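Diltcombe Community Choir — new singers wanted for the winter season

We're looking for people who like to sing, and that's really the whole entry requirement! No audition, no need to read music, and if you haven't sung since school you'll be in very good company.

Rehearsals start again in September, 7.15pm to 9pm in the upstairs room at Gunawan Hall. Our musical director, Elaine Fontes, teaches everything by ear, one line at a time, and she's very patient with basses (we are short of basses — please bring your dads).
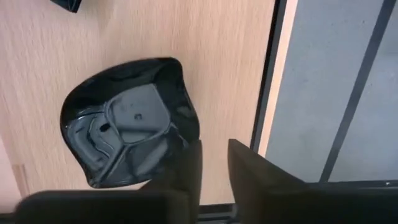
This season we're working on a set of sea songs from all over, two Malay folk tunes arranged by Melur Halim, and a big noisy piece for the joint concert with the Woltidum Singers. They've got the loan of a proper stage and a hall that seats 500, so it would be lovely to turn up with a full back row.

You'd be joining one of four sections:

Sopranos — a few places
Altos — a few places
Tenors — plenty of room
Basses — yes, please, all of you

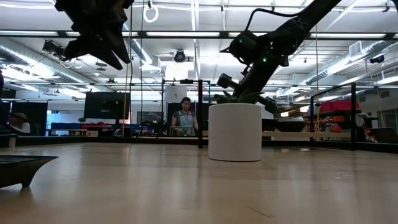

The first two rehearsals are free, so come along and see how you get on. After that it's £28 for the term, with half price for students and anyone who's out of work. Tea is included and the biscuits are good.

We'd also love to hear from a pianist who could cover for Sugeng Govindasamy on the odd evening. There's a small fee for that, and you'd need to be happy sight-reading.

To put your name down, ring Sum-yee Tse on extension 1116 at the hall, or just come up the stairs at seven and say hello. There's a lift by the side door too.

Posted in: Get Involved, Music & Singing

Recent notices
Ukulele beginners, spaces left
Bellringers' open evening
Sheet music swap at Gunawan Hall
Woltidum Singers: spring concert report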